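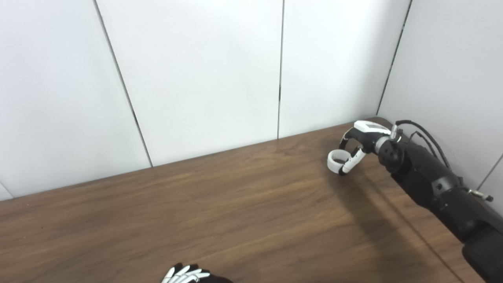 Re: Wilum table top, oil or hardwax?

Skondeck wrote:
Mid-brown top, wavy grain, pushed up against white wall panels. Oil or hardwax?

Udside wrote:
Oil. 2 thin coats, 200 grit between.

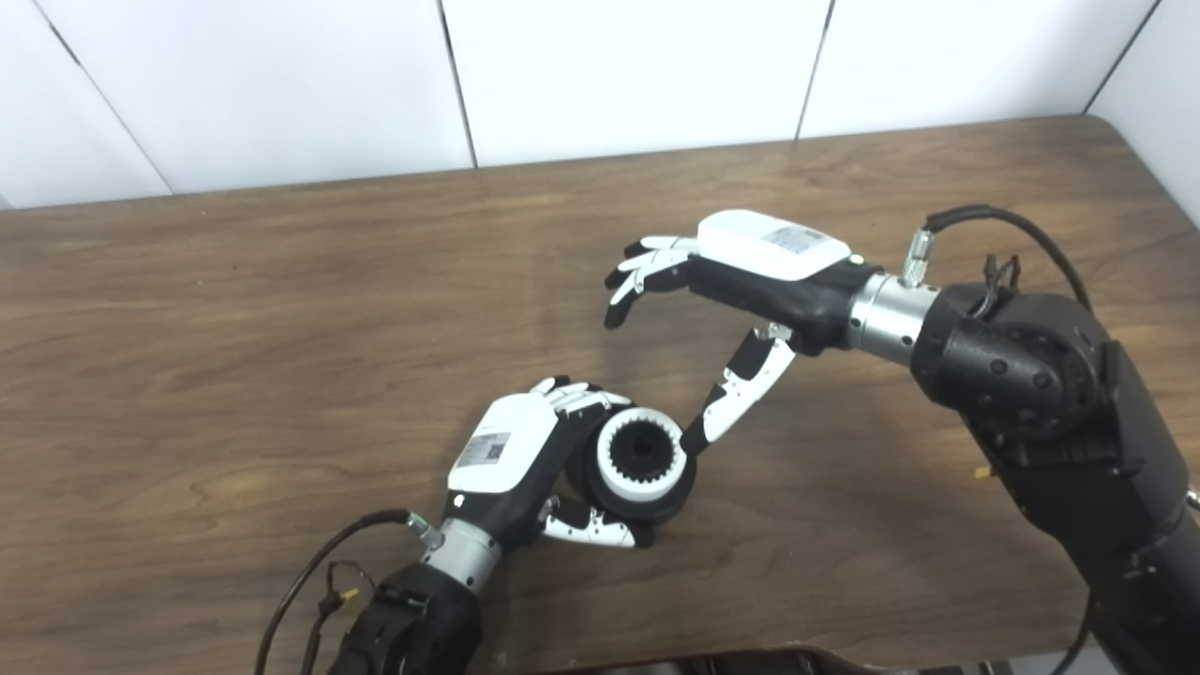
It needs doing again every December, but you can patch a scratch without stripping the lot.

Csizmadia wrote:
Disagree. Hardwax every time if metal parts get put down on it. Mine's had over 4 years of that.

Udside wrote:
And when it chips?

Skondeck wrote:
Going with oil. Masking the wall first.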